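Este site usa cookies para melhorar a navegação. Aceitar | Gerir preferências

Relatório intercalar ao financiador: projeto Kalar de compostagem de bairro

Período: de maio até à data. Entregue na quinta-feira, 3 de outubro.

O plano previa 4 pontos de recolha a funcionar no fim do verão. Temos dois. O terceiro tem chão nivelado e mais nada, e do quarto só existe uma autorização verbal, à qual damos pouco valor. A versão otimista deste quadro, enviada pela Gwilliam na última reunião, contava como "abertos" locais sem um único contentor. Pedimos que seja ignorada.
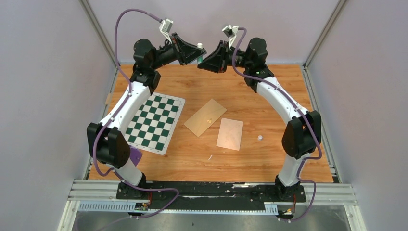

Adesão e quantidades

Inscreveram-se cerca de 500 famílias. Inscrição não é entrega: o formulário demora um minuto e não obriga a nada. A Fokovex apresenta o número como prova de procura. Preferimos esperar pelas pesagens de inverno, quando chover e o balde ficar à porta. A balança do ponto de Celtwood esteve descalibrada e os valores desse período foram retirados.

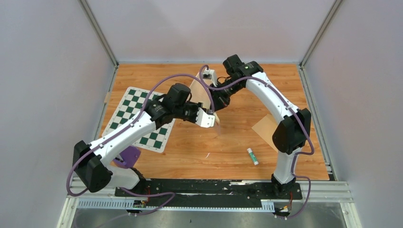

DESPESA

Foram gastos 3.000 euros em folhetos e sinalética, rubrica que já na candidatura nos parecia exagerada. Não encontrámos relação entre as ruas onde se distribuíram folhetos e as que entregam resíduos. Não propomos segunda tiragem. O saldo deveria passar para a manutenção dos arejadores, que o orçamento quase esqueceu,

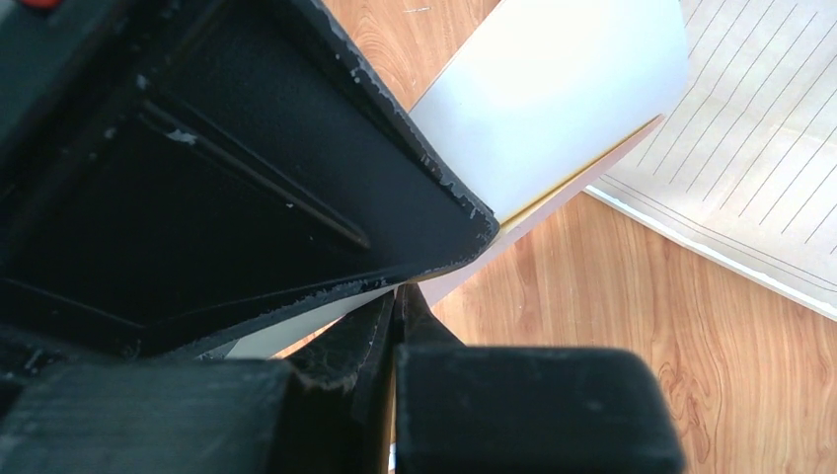

e para análises independentes ao composto. As que temos vêm do fornecedor e são boas demais para o material que recebemos, com tanto plástico à mistura. Até haver segunda opinião, não distribuiremos composto às hortas, mesmo que isso atrase a meta seguinte.

Quanto ao prolongamento do prazo, a nossa posição mantém-se: só faz sentido com o terceiro ponto aberto e a autorização do quarto por escrito.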